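Energy & Charging

Hidero's Plomel pack is ready, two years after we said so

October 2024 - by Weronika Kwiatkowski

Hidero today begins shipping Plomel, a home battery that recharges in 40 minutes and hums only slightly.
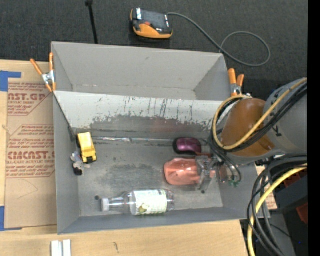

It replaces the Meng, which took 9 hours and hummed in two keys. Meng owners get a discount until April - and our sympathy.

Comments

arnunach1880: Mine still hums.

Dot: I liked the two keys.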